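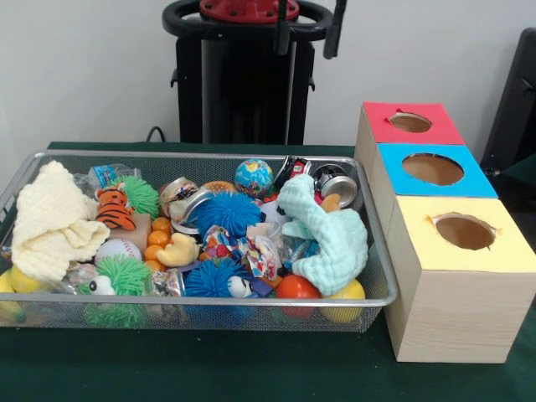 Gernport, April

**Training Room board > Buying courses > Onsite day for Trokix reporting: flat fee or per seat?**

**pelican_payroll**

We're moving our reporting from spreadsheets to Trokix in the new financial year and I've been asked to book an intermediate course for the office. There are 11 of us who will use it every week. Another lot will open a dashboard once a month and close it again.

I have two quotes. Amini will come to us for a flat day rate, bring laptops and cover up to a full room. Ivside charges per seat, runs it at their own rooms in town, and lunch is included. At 11 people the Ivside price is a bit lower. If I add the dashboard people it goes well past Amini.

What I can't work out is whether the onsite day is worth it. Our meeting room is fine but it's on the same floor as everyone's desks. Has anyone here done both?

**rowan_b**

Done both, different software. Go offsite. When we had the trainer in our building, people were pulled out all day to sign things or find a file. By the arvo session we had lost a third of the room. The trainer was good about it but she couldn't start over every time someone came back in.

**tabstop**

Disagree with that. It's a management problem, and you can fix it by telling the managers the room is off limits until 4 pm. We did our Trokix day onsite with Amini and the useful part was that the trainer built the exercises from our own exports. You don't get that in a public room with three other companies sitting there. Ours were sales figures and nobody would have signed off on taking them into town.

**rowan_b**

You can tell managers whatever you like. Ours agreed to it by email and then knocked on the door at ten past nine.

**pelican_payroll**

Ours would knock too. But the own-data part is interesting. Did you have to send the exports ahead of time, or did they just open them on the day?

**tabstop**

Ahead of time. They asked for a sample with the names stripped out, two weeks before. Start on it early, as our IT people took most of that to approve the transfer. They also wanted to know which version of Trokix we were on, and I had to go and ask. The menus moved in the last big update and the older workbook doesn't match.

**quoll88**

Check what "intermediate" means to each of them before you compare prices. Amini's intermediate starts at joins and calculated fields. Ivside's spends the morning on importing and filters, which I'd call beginner. I paid for four people to do the Ivside one and two of them said they'd learnt nothing before lunch.

**mallee_desk**

I teach at a TAFE, not for either of those two. The word intermediate has no fixed meaning in this trade. Ask for the outline with times on it. If a provider only has a list of topics and can't tell you how long each one gets, they'll be deciding on the day.

Also ask how many machines. Our rooms hold 22 and I would never run a software course with 22 in it. Past a dozen, one trainer can't get to everybody's screen during an exercise, and the quick ones sit there doing their email.

**pelican_payroll**

That rules out putting the dashboard people in with the rest then. I was thinking of filling the room to get value out of the flat fee.

**mallee_desk**

I'd leave them out. An hour with one of your own staff will do them. Write a two-page sheet with screenshots of your own dashboards and sit them down with it.

**quoll88**

+1 for the sheet. Ours is still pinned up next to the printer.
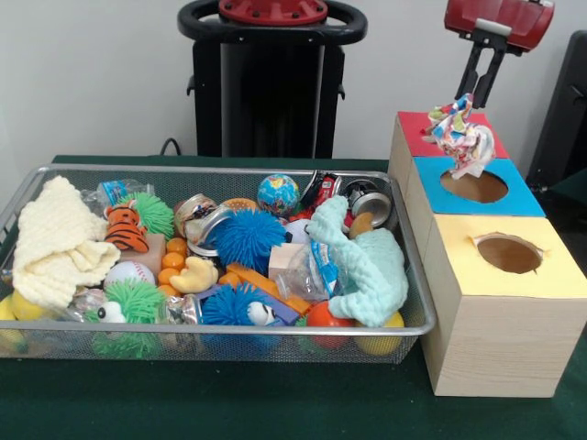
## Page 2: Laptops, travel and cancellation

**pelican_payroll**

Thanks all. I went back to both with mallee_desk's question. Amini sent a timed outline the same day. Ivside sent a brochure, and then the outline when I asked again. quoll88 is right, the Ivside morning is importing, sorting and filters.

New problem. Amini's quote has a travel line of $500 on it. We're at the far end of Gernport, past the rail yards, and they say it's outside their standard area. Is that normal?

**saltbush_it**

Normal enough. If the trainer is carrying a set of laptops and a projector they have to drive, and if the start is 9 am they may be coming up the night before. Ask if it drops when you supply the machines.

**tabstop**

We weren't charged travel, but we're in the city. I'd push on it. Tell them you have a second group coming later in the year if that's true.

**saltbush_it**

On laptops, I'd use your own if IT will allow it. People learn on the setup they'll have at their desk, with the same screen and the same logins. We used hired machines and half the room couldn't find the templates folder the next morning.

**rowan_b**

Opposite experience. We used ours, and the first 40 minutes went on updates and a licence prompt that needed an admin password. The admin was on leave. Hired laptops come loaded and they work.

**saltbush_it**

Then someone should have tested them the week before.

**rowan_b**

Someone should have, yes. I'm telling you what happened.

**mallee_desk**

Both are reasonable. If you use your own, have every laptop opened, logged in and updated the arvo before, and leave them in the room on charge. Have one person from IT reachable by phone until morning tea. If you can't promise those, take theirs.

**pelican_payroll**

I can promise the first and possibly the second. What about cancellation? Amini wants full payment if we cancel inside ten working days. Ivside lets you swap names up to the day before but there are no refunds.

**quoll88**

Name swaps matter more than you'd think with per seat bookings. Someone is always crook. With a flat fee it makes no difference who turns up, so that's one for Amini.

**greywater**

Has nobody suggested the recorded course? Trokix has its own set of videos included with the licence. We got through a whole rollout on those and spent nothing.

**tabstop**

How many of your people finished them?

**greywater**

Most. We gave them two mornings off the phones to do it. If you don't set aside the time then no, they won't finish.

**quoll88**

Videos are all right for the basics. I wouldn't use them for joins. You need someone to look at your screen and tell you why you've got every customer listed twice.

**greywater**

Fair. I'd still put everyone through the first few before the paid day. It saves the trainer explaining where the buttons are.

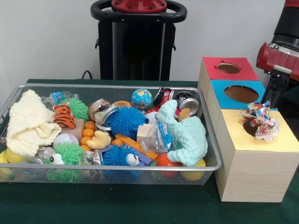
*Thread continues, page 3. Reading time: 2 minutes*

**pelican_payroll**

Update for anyone searching this later. We've booked Amini, onsite, 11 people, our own laptops. They took the travel line down by half once I said we didn't need machines or a projector. I asked for it to be removed and they said no.

The managers have been told about 4 pm. I've also moved us from the meeting room to the training room at the other end of the building, which has a door that shuts properly.

Everyone has been asked to watch the first four Trokix videos before the day. I'll run the dashboard session myself the month after.

**rowan_b**

Good call on the room. I'd still have gone to town.

**tabstop**

Ask them to leave the exercise files behind in a shared folder. Ours went home on the trainer's laptop and it took a few emails to get them.

**pelican_payroll**

Added to my list, thanks. Is there any point in paying extra for the certificates?

**mallee_desk**

Are they attendance certificates or is there an assessment? If it's attendance, no. You can keep your own sign-in sheet for the training register.

**pelican_payroll**

Attendance. I'll skip them.

**saltbush_it**

Some staff like to have them for their next job application. Might be worth asking the room.

**quoll88**

If they do want them, the basic PDF was free when I asked. The one you pay for is printed on card.

**pelican_payroll**

Right, I'll ask for the PDF. I'll post again after the course with how the outline timings held up.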